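2018年9月12日　星期三　晴转多云

早八时前到场。昨日交接本上留有未结事项6条，逐条看过，其中与大厅顶部有关的占了多半，今日工作即以顶部及白墙一带为主，地面、门窗、卫生间等留待后续安排。交接本的封皮已经脱线，用胶带粘过，翻到后面几页时仍旧散落，拟向库房申领新本，旧本封存备查。

例会在八时三十分之前结束，较往常为短。会上通报三件事。其一，Brolton 会议服务方面来函，询问大厅下月的可用时段，本部门答复，待顶部检查与清洁完成后再行确认，不先行口头承诺。其二，Predetti 工程公司提交的顶部检查单已经收到，格式与上次不同，“风管”与“吊架”两栏合并，今后核对时应当注意，不可照旧表逐格对照。其三，夏季用电台账自六月起有一处抄录前后颠倒，已由抄表岗位重新核对，结果无误，仅为页次装订之差。

会后领取登记板、手电、软尺、望远镜，由东门进入大厅。大厅登记面积为2,447平方米，这一数字在竣工图、移交单和历年台账中一致，唯去年的保洁合同附件写法不同，把走廊一并计入，造成计价时反复询问。此次已在附件旁注明口径，续签时应以移交单为准。

先查照明。大厅灯具分区开启，自东向西依次合闸，每区停留片刻，听有无异响。东区无异常。中区靠近柱旁有一处启动稍慢，合闸后才逐渐达到正常亮度，记入观察项，暂不报修。西区正常。应急照明按下测试按钮后均能点亮，测试时间依规程维持满30分钟，其间不得离开，我利用这段时间把昨日的手写记录誊清。誊写时发现“已清”与“已请”两处混用，前者指清洁完毕，后者指已请示上级，意思相去甚远，今后一律写全称，不再使用简写。

应急照明测试结束，恢复正常供电，在配电间的登记簿上签字。配电间门锁开启略涩，加了少许石墨粉，转动较前顺畅。门后张贴的线路图边角卷起，重新压平。图上有铅笔批注，字迹不明，年份亦无从查考，未作涂改，保留原样。

随后转到白墙。白墙为大厅内最醒目的一面，墙上“GALBOT”一行深色字母，凡进入大厅者多由此辨认方位，各班组也习惯以此作为位置说明，譬如“字墙左侧”“字墙尽头”。本部门文书中曾出现“字墙”“白墙”“标识墙”三种称呼，检索旧单时颇为不便。今日起本日志统一称“白墙”，字母部分称“墙面字样”，并建议其他班组照此执行。统一称呼的通知草稿已写好，夹在登记板下，待明日例会通过。

墙面清洁的做法，原规程写得简略，只有“定期擦拭”四字。历次执行人员理解不一，有用干布的，有用湿布的，也有只掸灰的。我认为应当补充：先以软毛掸自上而下除尘，再视墙面情况决定是否用布；字样边缘单独处理，不得横向用力；任何清洁剂须先在不显眼处小面积试用，经确认后方可使用。高处作业须两人配合，一人操作，一人看护，看护人不得兼做他事。以上已形成文字，共一页，附于今日记录之后。

墙与顶部交接的地方是历来容易遗漏的部位。保洁班认为属于顶部，应归工程班；工程班认为属于墙面，应归保洁班。双方各执一词，均有旧单为据。这一问题在六月的联席会议上提过，当时议而未决。今日我在平面图上沿交接线画出分界，凡墙面及其上缘归保洁，凡金属骨架及以上归工程，线上的积灰由保洁在每次墙面清洁时一并处理，遇有松动、开裂等情形则停手报工程。此分界须经两方签认后生效。

大厅顶部为敞开式，金属格架和梁直接外露，不设整体封闭的吊顶。此种做法的便利在于检修时不必拆板，缺点则是积灰之处多，且各类构件交错，站在地面上不易分清层次。新到岗的同事第一次填写顶部检查单，往往把一处记成两处，或者把两处记成一处。为此我主张检查时固定站位、固定顺序：先在白墙下仰视，沿墙向里看，再转向风管一侧，由近及远，最后回到中部。顺序一旦定下，即使换人，记录也可以相互对照。

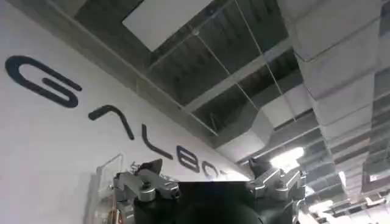
站位以墙根为起点还有一层考虑。自墙根仰视，近处字样与顶部构件同在视野之内，口头报位置时便于说明；若站在大厅中央，则左右对称感较强，报位容易颠倒。上月即有一次，工程班按电话中的“左边”去查，查的却是另一侧，往返耗费半个上午。今后报位一律先说参照物，再说方向，末说远近，不得只说左右。

格架与梁为灰色，自地面以望远镜观察，以看清为限，不作推断。检查单上“有无锈蚀”一栏，若因角度或光线看不清，应当填写“未能判明”，不可填写“无”。这一点我已多次提出，仍有人图省事，一概填“无”。今日由我执笔，深处间隙较暗，手电照不到的部位均填“未能判明”，并标出需要登高复核的范围。复核的申请单另行填写，请 Predetti 工程公司按合同派员，我方派人陪同。

顶部悬有一块较大的白色平板。对于此板，台账只写“白板一”，既无编号，也无尺寸。我查阅竣工图，图上相应位置有一方框，旁无文字说明。为免日后误会，在台账中暂定名为“顶部白色平板”，用途栏空置，待查到原始资料再填。台账的原则是知道多少写多少，用途不明的物件不得因形状相似而擅自归类。从前有一次把检修盖板登记为装饰板，维修时按装饰板拆卸，险些损伤边框，此事在当年的整改报告中有记载，可作参考。

平板附近有细吊线自顶部斜向垂下。对细吊线的检查，规程要求“目测无松弛”。目测二字宽严不一，我在记录中写明观察地点与当时的灯光条件，并注明未作受力检查。受力检查须由具备资格的人员进行，本部门人员不得以手拉、杆挑等方式代替。嵌在格架中的那些板，透光或反光的性质从地面难以分辨，保洁方面需要据此选用擦拭材料，故列为待查，登高复核时一并确认，确认之前不安排擦拭。

风管一侧用时最长。大风管为浅银灰色，方形分段，接缝间隔均匀，由近处一节一节向远处延伸。按规程应当沿接缝逐处观察，看有无积灰、翘边、渗痕，并听运行声响。今日先在停机状态下查看外观，再请中控室开机，分别记录。开机前先以对讲机通知，得到复述确认后方才合闸，这一程序虽然繁琐，不可省去。

开机后站在风管下方静听。近端声音平稳。远端偶有轻响，时断时续，移步再听又不明显，不能断定出自风管本身，亦可能由别处传来。已请中控室记下当时的运行档位，明日同一时刻、同一档位再听一次。若仍有轻响，即报 Preltumby 暖通维保站上门，不待例行保养日。该站的电话在中控室墙上与本部门通讯录上所载不同，经拨打核实，以中控室所贴为准，通讯录已改。

风管的编号问题拖延已久。现行编号是按施工顺序编的，与空间位置无关，相邻的两段号码常常相差甚远。维保站每次到场都须有人带领，不然无从下手。我拟定了一份新的对照表，以白墙一侧为起点，由近及远排列，旧号列在括号内，保留至少一个年度，以便查阅旧单。对照表今日完成初稿，其中远端数段旧号在图上模糊，未敢填写，留作空格。初稿送中控室、工程班各一份，请于本周内提出意见。

十一时许，Mandagi 保洁方面来人交接清洁用具，在大厅门内逐件点验。软毛掸、加长杆、布巾、警示牌均与清单相符。加长杆的接头有两种规格，外观相近，混用则不能锁紧，已请其分色缠带，并在清单上注明。布巾按干用、湿用分袋存放。警示牌中有一块支脚不稳，退回更换，补送日期已由对方写在回执上。交接时对方询问墙面字样可否与墙面同时擦拭，我方答复，以今日补充的做法为准，在正式签发以前暂不动字样部分，仅掸墙面浮灰。

午间在值班室用餐，其间接到 Brolton 会议服务的电话，仍是询问时段，并提出能否在白墙前摆放签到桌。答复如下：时段未定；桌椅摆放须提交平面布置，与墙面保持距离，不得倚靠，不得在墙面粘贴任何物品，包括宣称不留痕的胶贴。对方表示理解，称布置图将以书面形式送来。通话内容已记入来电登记，并抄录于此，以备核对。

胶贴一事有必要多记几句。历次活动之后，墙面修补费用中相当一部分源于胶贴。活动方撤场时将胶贴揭下，当时看不出什么，过一段时间灰尘附着，便显出方形的印子。修补时又须整面补涂，否则色差明显。现有的场地使用须知对此只有一句笼统要求，缺乏执行办法。我建议在撤场验收单上增列“墙面粘贴物”一项，进场、撤场各查一次，共2次，双方当场签字。进场时已有的痕迹也要写明，以示公允，免得后来者替前者承担责任。

下午先办文书。将上午的检查单逐栏复核，改正笔误两处，均以双线划去并签章，不用涂改液。检查单一式数份，工程班、中控室、档案各留一份。档案室告知，今年起凡附图的单据须把图与单分别编号，再以回形针夹附，不得用订书钉。我手头的旧单多以订书钉装订，逐一拆换颇费时间，完成了上半年的部分，余下的明日续办。

拆换旧单时顺便看了历年的顶部记录。早年的记录字数很少，多为“正常”二字，间或有一句“灰多”。后来有一位经办人写得极为详细，连当日灯光从哪一侧开启都记录在案，起初我觉得过于冗长，今日需要比对风管旧号，竟只有这一份能用。由此想到，日志与检查单的详略，不宜单以当时是否有用来衡量。我在补充规程中加入一句：“凡影响观察结果之条件，均应记录。”措辞或可再斟酌。

十五时后再到大厅，复看上午列为观察项的中区灯具。再次启动仍然稍慢，与上午一致，未见加重。工程班建议先更换启动部件，我认为可以安排在登高复核的同一天，以减少架设登高设备的次数。双方意见一致，申请单合并，作业日期待定。合并之后须重新填写安全交底，原先各自的交底作废，不得以旧代新。

登高设备的停放位置也在今日商定。原来习惯停在白墙根下，取用方便，但移动时易碰墙面。现改停于另一端的设备间内，使用时沿指定路线推入，路线在平面图上以虚线标明。轮子须先清洁后入场，停稳后锁定，再放护垫。墙前划出一段不停放区，长度按墙面字样所占范围再向两端延展，具体尺寸待现场放线。放线用可移除的标带，贴于地面，不上墙。

关于顶部清洁的周期，班组之间有不同看法。保洁方面希望按季度，工程方面认为敞开的骨架每次清扫都会扬尘，落在风管上缘和墙头，反而增加工作量，主张半年一次，集中完成。两种意见都有道理。我的意见是分部位处理：风管外表与墙头可较为频繁，深处骨架则集中安排，并且务必先顶后墙、先高后低，最后清理地面，顺序不得倒置。此意见写入呈报稿，周期一栏暂列两个方案，请上级裁定。

呈报稿中还涉及费用。顶部工作若与墙面清洁同期进行，登高设备可以共用；若分开，则各自列支。Mandagi 保洁方面的报价按次计算，Predetti 工程公司的报价按作业日计算，口径不一，无法直接相加。已分别去函，请其按同一范围、同一格式重报，随函附上平面图与今日画定的分界线。在收到新报价以前，呈报稿不附金额，只列工作内容。

临近下班前清点钥匙。配电间、设备间、东门钥匙均已归还，登高设备的钥匙由工程班保管，不在本部门清点范围。手电电量偏低，已置于充电座。望远镜镜盒内的擦镜布缺失，补放一块。软尺末端的刻度磨损，零位尚清晰，可继续使用，下次采购时列入。

今日完成事项：应急照明测试；白墙及其上缘分界草案；墙面清洁补充做法；顶部地面目测检查；风管外观检查及开机听音；风管编号对照表初稿；保洁用具交接。

明日待办事项：

- 同一时刻、同一档位复听风管远端；
- 例会提请通过统一称呼的通知；
- 续拆下半年旧单，改用回形针；
- 催问登高复核的派员日期；
- 查找顶部白色平板的原始资料，先查移交箱，再查施工联系单；
- 新交接本领用手续。

另记：西门外的自行车又停到了消防通道标线以内，已劝离并登记，车棚指示牌朝向不当，转行政岗位处理。十八时与夜班交接，上述各项已当面说明，夜班询问中区灯具是否需要整夜观察，答以不必，按常规巡视即可。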